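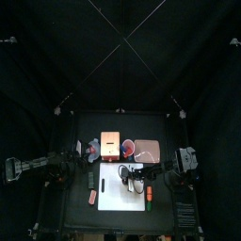
Can a person who is under criminal investigation still run for mayor in Hesten?

A person under investigation may run for mayor, and the name stays on the ballot unless a court has given a final sentence before the registration is closed.

Student project report, Civic Studies, 7/23/21

8 shares | 5 comments

1. Why I chose this topic

In May the town of Hesten had an election for mayor. One of the candidates was under investigation for statements made at a public meeting about the old border with Plollier. Many people in my street believed that this candidate was already removed. Some of them told me they would not go to vote for this reason. I wanted to know what the rule says, and whether the local press explained it in a clear way.

2. The rule

The Hesten election code is not very long, but the part on candidates was changed several times and the changes are printed separately, so it took me more time to read than I expected. A candidate for mayor must live in the town, must be of full age and must bring 500 signatures from voters. The signatures are checked by the election office. If too many are not valid, the candidate gets seven days to bring new ones.

About investigations the code says very little. It only names a final sentence for a serious crime as a ground to refuse registration. An investigation, a charge and a trial that is still going on are not in the list. A sentence which can still be appealed is also not in the list. I asked the election office about this last point by letter, and they confirmed it in one sentence, with the number of the article.

In Plollier the rule is stricter. There, a candidate who is charged must write this fact in the registration form, and the form is hung in the town hall. The candidate may still run. I first wrote in my draft that Plollier removes such candidates, and this was my mistake, because I used an old version of the law.

3. What the newspapers wrote

I read the election articles in two local papers, the Sakon Courier and the Kratochvíl Weekly. I took only articles which spoke about the investigation. There were eight of them.

The Courier wrote in most of its articles that the candidate "faces removal." No article in it quoted the code. In one article the words "accused," "charged" and "convicted" were used for the same situation, although they have different meanings in law. The Weekly was more careful. It printed a short box with the rule, but the box was on the last page, beside the bus times, and the main article did not mention it.

Both papers gave much place to the statement about the border. They wrote what the candidate said, what the other candidates answered, and how the prosecutor's office in Sakon received the complaint. I found this interesting to read. Still, a reader who only wanted to know if the name would be on the ballot had to look for a long time.

4. Limits of my work

I could not read the radio news, only hear it, and the recordings from before the vote are no longer on the station's page. I also did not make a real survey. The opinions of my neighbors are the reason I started, but I do not use them as proof. The border law itself, under which the complaint was made, is a subject for somebody with more legal training.

5. What I would propose

The election office could print the rule about sentences on the same paper that tells voters where their polling place is. This paper already goes to every home. The back side has only the opening hours and a small map of the parking.

I sent this proposal to the office together with my question. The letter I received answers the question only, and I have written to them again.

Share this report | 7 people saved this page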